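Moving a chest of drawers by courier – is 31 days normal?
Posted by Mechthild Marti, 4 Aug 2019

Hello all. I sold my flat in July and sent one chest of drawers with Gisler, from Bralurlow to my daughter. It is 31 days now and they say it is still in the depot. The neighbour's cousin paid less and waited 8 days. Should I cancel?

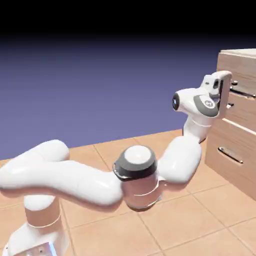
I paid in advance, which I regret a little. The drawers are full of linen, but I declared this on the form.

heikki_p
Don't cancel. You will lose your place and probably the deposit also. Single items wait until a truck is full, it was the same for my piano stool.

Lanz_H
I don't agree with Heikki. A month is too long, whatever the truck is doing. Write a letter, ask for a delivery date and keep a copy.

heikki_p
A letter is fine. I only said not to cancel.

domenica
Did you take the linen out? My mover refused full drawers – the colour of his face when he lifted one!

Mechthild Marti
No, it is still inside. I will write to them tomorrow.

Recent topics
Storage units in Pikgate
Zasier removals, any experience?
Wrapping mirrors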